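Lellum Building Users' Group
Minutes of the November meeting, held in the second-floor kitchen, 4:10 p.m.

Present: Hiwot Abdella (chair), Kedir Alemayehu, Hye-jin Cho, Derek Sedgwick, Yabsira Alemayehu (minutes)
Apologies: none received

1. Minutes of the last meeting

Accepted with one change. Derek asked that "Derek agreed to the new drinks rack" be corrected to "Derek did not object to the new drinks rack at that time." Changed as requested.

2. Matters arising

The Gevgate invoice for the sink repair has been paid. Kedir said the tap still drips if you don't push the handle all the way back. Hiwot said it did that before the repair too. Kedir said that was his point. He will call Gevgate again and ask them to come look at it before we sign off on anything else from them.

The window blind is still broken. No change.

3. Drinks rack

Most of the meeting went on this item.

Hye-jin reported on the trial of the white can rack. The idea, for those who missed the last meeting, is that cans lie on their sides in lanes, the lanes slope, and when you take the front can the next one rolls down. She bought one rack to try on the beige table before we order more. Her view is that it saves space compared with the old way of leaving cans standing wherever someone put them down, and that people can see what there is.

Derek asked what problem we are solving. He has worked in this building for 7 years and has never failed to find a drink.

Hye-jin said finding a drink was one thing, but the table is also used for lunch, for parcels and for sorting supplies, and loose cans get in the way of all three.

Kedir said he was open to it but wasn't convinced by the sloping lanes. If the blues go in front of the greens in the same lane, whoever wants a green has to take out the blue and put it somewhere, and that somewhere is going to be the table. So we would own a rack and still have cans standing around.

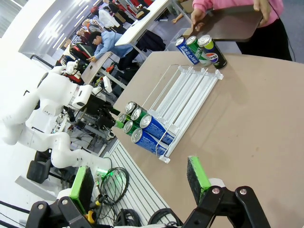

Hiwot asked whether one flavor per lane would fix it. Hye-jin said yes, as long as whoever fills the rack sticks to it. Derek asked who that would be. There was a pause. Hye-jin said she was willing to do it through the end of the trial but would not be doing it forever.

Yabsira raised the wire dividers. They are thin, and she wanted to know what happens when someone shoves a can in hard from the back. Hye-jin has not had one bend so far. Derek said "so far" was carrying a lot of weight in that sentence, and asked for it to be minuted.

On the Pepsi: Kedir asked why we buy the lime one at all. Hye-jin said people drink it. Derek said he had never met one of these people. Yabsira drinks it. Derek withdrew the remark.

On price: the supplier, Wenon, quoted $239 for the larger set, delivery included. Derek thought this was a lot of money for something that holds cans at an angle. Hiwot agreed that it was, and said she would want to see the trial rack in regular use for longer before spending it. Kedir asked whether the larger set would even fit on the table with the trays out. Hye-jin had the measurements from the Wenon page but no one had measured the table. The rack is 800 mm wide in the larger version. Derek offered to measure the table, on the understanding that measuring it was not the same as supporting the purchase.

Decision: no order for now. The trial rack stays on the table until the next meeting. One flavor per lane, starting tomorrow. Hye-jin fills it.

4. Trays

The dark brown trays keep leaving the kitchen. Hiwot has brought some back from the second-floor offices, where they were being used for mail. She proposed a notice. Derek said there is already a notice, about mugs, and that it has had no effect on mugs. Kedir suggested keeping the trays on the lower shelf of the cart, where people would at least have to bend down to walk off with one. Agreed to try the cart. No notice.

Yabsira asked whether trays should be wiped before they go back or after they come out. Hiwot said before. Derek said after, given what he has seen go back. Left at both.

5. Storage bins and cardboard

The clear plastic bins were bought for spare supplies so that people could see the contents without opening the lid. Kedir said this works for the top layer only. He opened one looking for napkins and found napkins, then batteries, then a bag of coffee past its date. He doesn't see how being able to look through the side helps if the side shows you napkins.

Hye-jin suggested labels. Derek asked whether anyone would update them. Hiwot said she would rather have a label that was a little wrong than no label. Derek said he would rather have the opposite. Put to a show of hands: labels carried, Derek against.

Bins are to be kept off the floor when the cart has room. Kedir doubts that it will.

Cardboard: boxes get flattened the same day. This has been the rule since before the current group, and Yabsira read it out from the old minutes. There was some discussion of what "the same day" means for a delivery that comes at 5 p.m. Agreed that it means the next morning, by 10.

6. Lacerda coffee trial

Lacerda has offered us three months of beans at a reduced rate, after which the price goes up to an amount they have not put in writing. Kedir asked them for it twice by email and got a brochure both times. Hiwot is not prepared to take this further without a number. Hye-jin said the coffee was good. Everybody agreed that it was good. No action until there is a number.

7. Any other business

Derek asked if the meeting could be shorter next time. Hiwot pointed out that item 3 had taken most of it. Derek said he was aware of that.

Yabsira asked for somebody else to take the minutes in the new year. Carried over.

Actions

Kedir: call Gevgate about the tap. Ask Lacerda again for the price after month 3.
Hye-jin: fill the rack, one flavor to a lane. Tell the group if a divider bends.
Derek: measure the table.
Hiwot: move the trays to the cart.
Yabsira: labels for the bins. Send out these minutes.

Meeting closed at 5:25 p.m.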